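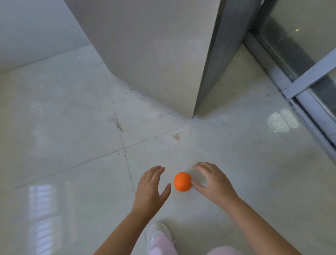

**MINUTES / WORKSHOP BUILDS**

**Ball picker build group, 31 March 2022**

Meeting opened once the last build was off the bench. Minutes of the previous meeting were accepted with one correction: the spare gearbox is on loan to the group, it was not donated.

**1. Where the build is up to**

The Kuritz base drives straight and stops where it is told. The arm is mounted and moves through its full range without fouling the battery tray. The gripper still closes too far on one side. The new cable guide is fitted and has stayed put so far.

**2. Pick-up from the floor**

Discussion of the two-handed pick-up of the orange ball from floor level. The ball is about the size of a small fist and the current gripper opening is tight for it. Members agreed that coming in from both sides with curved fingers is the approach to copy, and that the single scoop in the Lerar drawings should be dropped.

The polished tiles were raised again. Window reflections on the floor are bright enough to be a worry for the colour detection, and the glass partition may be a problem for the distance sensor. One member wanted to put matting down. Others felt the machine should cope with the floor we have. Left as is for now.

Agreed: sweep the tiles before any test run. There is grit on the floor near the base of the big block and it gets into the wheels.

**3. Gripper fingers**

Two sets of printed fingers were compared. The Sadine pattern is lighter but flexes at the tip. The Dwivedi pattern is stiffer and takes longer to print. The group will go with Dwivedi for the next version and add a rubber pad to each finger. Someone asked whether the pads could be cut from old bike tube – yes, provided it is cleaned first.

**4. Money**

Balance before purchases is $395. Approved spending up to $204 for two servos, a motor driver and a roll of filament. Receipts go in the tin, not in the parts drawer.

**5. Other business**

- The soldering station tip is worn out. Replacement to come out of general workshop funds.
- Charging leads are to be labelled. The one with tape around the plug is not to be used.
- Bench time is still limited to 40 minutes when others are waiting.

**Actions**

- Print the new fingers and fit pads
- Order servos and motor driver
- Recheck colour settings with the blinds open and closed
- Fix the gripper closing limit

Next meeting in April, date to go on the whiteboard.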